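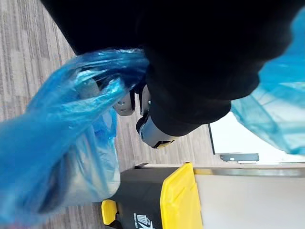 로봇이 쓰레기봉투를 갈아 주면 미화 담당자의 일은 없어지나요?
저희 사무실에서는 사람 수가 그대로이고, 하루의 순서가 달라졌습니다. 봉투를 묶고 빼는 시간이 줄어든 만큼 탕비실과 회의실을 살피는 시간이 늘었고, 로봇이 놓친 봉투를 마무리하는 일이 새로 생겼습니다.

Bulline 데이터 카드 및 안내문

안녕하세요. Bulline은 사무실의 쓰레기통에서 비닐봉투를 꺼내고 새 봉투를 씌우는 작업을 모아 둔 시연 데이터입니다. Drivine 건물의 시설관리팀과 Konell의 로봇팀이 같이 만들었고, 이 글은 로봇팀에서 문서를 맡고 있는 제가 썼습니다. 원래는 파일 구조만 짧게 적어 두려고 했는데, 같은 건물에서 일하시는 분들이 저장소까지 찾아와서 읽으신다는 이야기를 듣고 나니 쓰고 싶은 말이 자꾸 늘어났습니다. 길더라도 천천히 읽어 주세요. 급하신 분은 "내려받은 뒤"부터 보셔도 됩니다.

어떻게 시작했는지

처음 이야기를 꺼낸 사람은 시설관리팀의 Aishwarya Thomas 님이었습니다. 저희가 복도에서 물건 나르는 실험을 하고 있을 때 한참 지켜보시더니, 나르는 건 카트로도 되니까 봉투 묶는 것 좀 해 보라고 하셨지요. 하루에 허리를 굽히는 횟수가 제일 많은 일이 그거라고요. 저희는 그때까지 봉투를 다루는 작업을 한 번도 진지하게 생각해 본 적이 없었습니다. 비닐은 잡을 때마다 모양이 바뀌고, 빛이 비치고, 안에 든 것의 무게에 따라 늘어지는 방향도 다릅니다. 로봇 쪽 사람들이 슬금슬금 피하는 재료인데, 현장에서는 그게 일의 절반이었던 겁니다.

그래서 2월부터 저녁 7시 이후에 층을 하나씩 돌면서 기록을 시작했습니다. 시설관리팀 분들이 직접 원격조종 장치를 잡으셨고, 저희는 옆에서 장비를 봐 드렸습니다. 솜씨는 당연히 그분들이 훨씬 좋았습니다. 봉투 목을 한 번 비틀어 모은 다음에 잡으면 덜 미끄러진다는 것도 저희가 배운 내용이고, 지금은 작업 지침에 들어가 있습니다.

무엇이 들어 있는지

에피소드는 모두 1,289개입니다. 이 가운데 1,053개는 봉투를 빼고 새것을 씌우는 데까지 끝난 성공 사례이고, 나머지는 중간에 사람이 이어받았거나 작업을 멈춘 경우입니다. 실패한 것도 지우지 않고 같이 넣었습니다. 학습에 쓰실 분들께도 필요하겠지만, 어느 지점에서 사람 손이 들어가야 하는지를 보려면 그쪽을 보는 편이 빠르거든요.

에피소드마다 손목 카메라 영상, 관절값, 그리퍼 열림 정도, 그리고 짧은 한국어 메모가 붙습니다. 메모는 조종하신 분이 끝나고 바로 적은 것이라 말투가 제각각입니다. "컵에 물 남아서 무거움", "봉투가 통에 붙어서 안 나옴" 같은 식이에요. 다듬을까 고민하다가 그대로 두었습니다. 맞춤법도 고치지 않았습니다.

작업 단계 이름은 다음과 같습니다.

approach: 통 앞으로 접근
gather: 봉투 입구를 모으기
grasp: 모은 목을 집기
lift: 들어서 빼기
place: 수거 카트에 내려놓기
reline: 새 봉투 씌우기
handover: 사람이 이어받음

gather와 grasp의 경계는 사람마다 의견이 갈렸습니다. 저희는 손가락이 닫히기 시작하는 순간부터 grasp로 표시했는데, 초기 기록 20개는 이 기준이 정해지기 전에 표시한 것이라 조금씩 어긋납니다. 해당 항목에는 old_label 표시가 있으니 걸러서 쓰셔도 되고 직접 고쳐서 쓰셔도 좋습니다.

내려받은 뒤

압축을 풀면 episodes, notes, splits 폴더가 나옵니다. splits에는 학습용과 평가용 목록이 있고, 평가용은 층을 기준으로 나누었습니다. 같은 통이 양쪽에 들어가면 점수가 너무 좋게 나와서 2판에서 바꾼 부분입니다. 1판으로 낸 결과와는 바로 비교하지 마시고, 글에 판 번호를 꼭 적어 주세요.

영상을 읽을 때는 Arumugam이라는 저희 내부 도구를 함께 쓰시면 편합니다. 저장소의 tools 폴더에 들어 있습니다. 설치 방법은 그 안에 따로 적어 두었고, 관절값과 영상의 시각을 맞춰 주는 기능이 기본으로 켜져 있습니다. 간혹 첫 프레임이 비어 있다는 경고가 나오는데 무시하고 진행하셔도 괜찮습니다.

일하는 분들에게 달라진 것

이 부분은 데이터 카드에 잘 쓰지 않는 내용인 줄 알지만, 저희에게는 꼭 적고 싶은 이야기입니다.

로봇이 들어오고 나서 가장 먼저 바뀐 것은 저녁 순회 순서였습니다. 전에는 통을 비우면서 방을 한 바퀴 돌고, 그다음에 닦는 일을 했습니다. 지금은 로봇이 통을 맡은 동안 사람은 탕비실부터 시작합니다. Aishwarya 님은 손목이 편해진 건 좋은데 로봇이 언제 부를지 몰라서 처음 몇 주는 오히려 마음이 바빴다고 하셨습니다. 그 말씀을 듣고 호출 방식을 바꿨습니다. 급하지 않은 건은 모아 두었다가 층이 끝날 때 한꺼번에 알려 드립니다.

두 번째는 수당 문제입니다. 원격조종은 원래 업무에 없던 일이어서, 기록에 참여한 시간은 별도 수당으로 처리했습니다. 처음에는 이 항목이 예산에 빠져 있었고, 시설관리팀에서 지적해 주셔서 뒤늦게 넣었습니다. 저희 잘못이었습니다. 비슷한 일을 준비하신다면 장비 견적을 받기 전에 이 이야기부터 나누시기를 권합니다.

불편한 점도 남아 있습니다. 로봇이 느려서 퇴근이 늦은 층에서는 사람과 동선이 겹치고, 무거운 봉투는 여전히 사람이 듭니다. 씌우기 단계에서 새 봉투 두 장이 붙어 나오는 문제도 아직 해결하지 못했습니다. 현장에서는 미리 한 장씩 벌려 놓는 방법을 쓰는데, 그러면 결국 일이 하나 늘어난 셈이라 다음 판에서 꼭 손보려고 합니다.

쓰지 말아 주셨으면 하는 곳

메모와 작업 시간을 이용해 개인의 작업 속도를 재거나 비교하는 데에는 쓰지 말아 주세요. 조종자 번호는 지웠지만, 말투만으로도 누구인지 짐작하는 동료가 있을 수 있습니다. 기록에 참여하신 분들과 약속한 조건이고, 사용 조건 문서에도 같은 내용이 들어 있습니다. 의료 폐기물이나 깨진 유리가 든 봉투는 한 번도 다루지 않았으니 그런 현장에 그대로 적용하시는 것도 말리고 싶습니다.

고칠 점을 발견하셨다면

저장소의 이슈란에 에피소드 번호와 함께 남겨 주세요. 단계 표시가 틀렸다는 제보가 제일 반갑습니다. 건물에서 일하시는 분들은 시설관리팀 게시판 옆 종이에 적어 주셔도 됩니다. 제가 아침마다 들러서 옮겨 적고 있습니다.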